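Central mareomotriz de Cudomcombe

La central mareomotriz de Cudomcombe es una instalación de generación eléctrica situada en la boca del estuario del mismo nombre. Aprovecha la diferencia de nivel entre la pleamar y la bajamar mediante un dique con compuertas y cuatro turbinas de bulbo, con una potencia instalada de 20 megavatios. La explotación corresponde a la sociedad Stirard, titular de la concesión de dominio público marítimo. La energía producida se entrega a la red regional a través de una línea soterrada que termina en la subestación de Clarnent, en la margen norte.

Emplazamiento

El estuario de Cudomcombe tiene forma de embudo, con una boca estrecha flanqueada por dos promontorios rocosos y una cuenca interior ancha y poco profunda. Esa configuración amplifica la onda de marea y permite cerrar la cuenca con un dique relativamente corto. El fondo en la zona de la boca es de roca con una capa delgada de grava, mientras que en el interior predominan los limos y las arenas finas.

La margen sur conserva restos de un molino de mareas que abastecía de harina a las poblaciones de la ribera. El molino disponía de una presa propia, de mampostería, cuyos cimientos quedan al descubierto en las bajamares más acusadas. Están incluidos en el inventario local de patrimonio y el trazado del dique moderno se desplazó hacia el exterior de la boca para no afectarlos.

Historia

La primera propuesta para generar electricidad en la boca del estuario data de 1918. Preveía un dique de piedra con ruedas hidráulicas acopladas a dinamos y tenía por objeto el suministro del alumbrado público y de los astilleros de la ribera. El expediente se archivó por falta de financiación, pero los sondeos batimétricos realizados entonces sirvieron de referencia a los estudios posteriores.

La idea se retomó en varias ocasiones a lo largo del siglo XX, siempre en forma de anteproyecto. Las objeciones más frecuentes se referían al coste de la obra civil, a la interrupción de la navegación y a la competencia de las centrales térmicas, que en aquel momento ofrecían un precio por kilovatio hora muy inferior.

En el año 2000 la administración portuaria encargó un nuevo estudio de viabilidad. El documento comparaba tres soluciones: un dique completo con generación en un solo sentido, un dique completo con generación en ambos sentidos y un conjunto de turbinas de corriente sin cierre de la cuenca. La segunda alternativa obtuvo la mejor valoración, con la condición de que se incorporara una esclusa para embarcaciones de pesca y recreo.

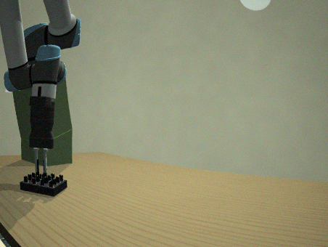 Agudelo sostuvo durante el trámite de información pública que la generación en ambos sentidos encarecía las turbinas sin un aumento proporcional de la energía anual, y pidió que se estudiara de nuevo la generación exclusiva en reflujo. En el mismo escrito advirtió que el estudio no incluía una previsión de los costes de dragado. La administración respondió que el doble sentido reducía la alteración del régimen natural de mareas en la cuenca y mantuvo la solución elegida, si bien añadió al pliego un plan de control de sedimentos.

La concesión se adjudicó a Stirard tras un concurso en el que se valoraron la oferta económica, el calendario de obras y el programa de seguimiento ambiental. El título concesional obliga al titular a conservar el dique y la esclusa, a garantizar el paso de embarcaciones y a desmontar los equipos electromecánicos al término del plazo, salvo que se acuerde una prórroga.

La obra civil se ejecutó al abrigo de una ataguía de tablestacas dividida en dos recintos, de modo que una parte de la boca permaneció abierta al intercambio de agua en todas las fases. La conexión a la red se autorizó el 21 de enero de 2022. Las pruebas de carga de la primera turbina comenzaron en abril, y las demás unidades se incorporaron de forma escalonada.

Características técnicas

El dique es de tipo mixto. El tramo central, de hormigón armado, aloja la sala de turbinas y los vanos de las compuertas. Los tramos laterales son de escollera con núcleo impermeable y enlazan con los promontorios. Sobre la coronación discurre un camino de servicio que se abre al público a pie y en bicicleta cuando las condiciones del viento lo permiten.

Las turbinas son de eje horizontal y palas orientables. El generador está contenido en una cápsula estanca situada en el interior del conducto hidráulico, con acceso por un pozo vertical. La orientación variable de las palas permite trabajar con flujo en los dos sentidos y también utilizar las máquinas como bombas, con el fin de elevar ligeramente el nivel de la cuenca en torno a la pleamar cuando el precio de la energía es bajo.

Las compuertas son de tipo vagón y se accionan mediante cilindros hidráulicos. En caso de pérdida de suministro eléctrico descienden por su propio peso. Las partes metálicas sumergidas están protegidas con recubrimientos epoxídicos y un sistema de corriente impresa, y se inspeccionan en seco mediante ataguías portátiles que se colocan en las ranuras previstas en cada vano.

La esclusa, adosada al promontorio sur, admite embarcaciones de pequeño y mediano porte. Su uso es gratuito para la flota pesquera con base en el estuario y está sujeto a tarifa para el resto de los usuarios.

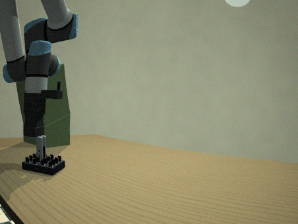 Explotación

El ciclo de funcionamiento se programa a partir de las tablas de marea y de la previsión de precios del mercado diario. En el modo habitual, las compuertas se cierran en pleamar y se espera a que el descenso del nivel exterior proporcione un salto suficiente. Las turbinas operan entonces hasta que el salto cae por debajo del mínimo técnico, momento en que se abren las compuertas para igualar los niveles. El proceso se repite en sentido contrario durante la marea creciente.

Durante las mareas muertas el salto disponible es reducido y la generación en flujo se suspende con frecuencia. Los trabajos de mantenimiento que exigen la parada de una unidad se concentran en esos periodos. La producción mareal es discontinua, pero puede preverse con mucha antelación, característica que facilita su integración en los programas del operador de la red y que la distingue de la eólica marina y de la fotovoltaica.

El control de la central se realiza desde un edificio situado en la margen norte, junto a la subestación de Clarnent. El protocolo de operación fija límites a la velocidad de variación del nivel interior, con el propósito de proteger a los mariscadores y a otras personas que trabajan en las llanuras intermareales. Cada apertura de compuertas va precedida de una señal acústica y luminosa en ambas riberas.

Efectos ambientales

El cierre parcial de un estuario modifica el intercambio de agua, la salinidad y el transporte de sedimentos. En Cudomcombe la amplitud de la marea interior es menor que antes de la construcción del dique, y la franja intermareal se ha reducido en las zonas más altas de la cuenca. La declaración de impacto exigió como compensación la restauración de antiguas marismas desecadas en la cabecera del estuario, mediante la apertura de brechas en los muros de contención agrícolas.

El seguimiento comprende censos de aves limícolas, muestreos de fauna bentónica y control del paso de peces migradores. Para estos últimos se construyó un canal lateral de baja velocidad, independiente de la esclusa. Las entidades de defensa de la ribera han reclamado que los resultados se publiquen con mayor frecuencia y que incluyan estimaciones de mortalidad por paso a través de las turbinas.

La acumulación de limos junto a la cara interior del dique es el efecto que mayor atención ha recibido en la gestión ordinaria. El plan de control contempla descargas periódicas por las compuertas de fondo y, cuando estas no bastan, dragados localizados con vertido del material en las áreas de marisma en recuperación, previo análisis de contaminantes.

Régimen económico

Los ingresos de la central proceden de la venta de energía en el mercado y de una retribución complementaria vinculada a la inversión. Esta última se revisa por periodos regulatorios y disminuye si los precios del mercado superan el umbral establecido. El concesionario abona además un canon por la ocupación del dominio público, parte del cual se destina al balizamiento y a la conservación de los accesos portuarios.

La obra civil representa la mayor parte del coste de una central mareomotriz y tiene una vida útil muy superior a la de los equipos. Por este motivo el análisis financiero resulta especialmente sensible al tipo de interés y al plazo de la concesión, dos cuestiones que centraron las alegaciones de los licitadores en Cudomcombe. 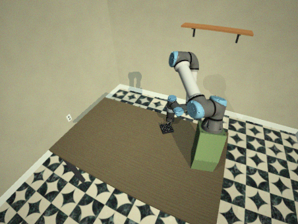
Véase también

Energía mareomotriz
Energía de las corrientes marinas
Molino de mareas
Turbina de bulbo
Dominio público marítimo
Estuario de Cudomcombe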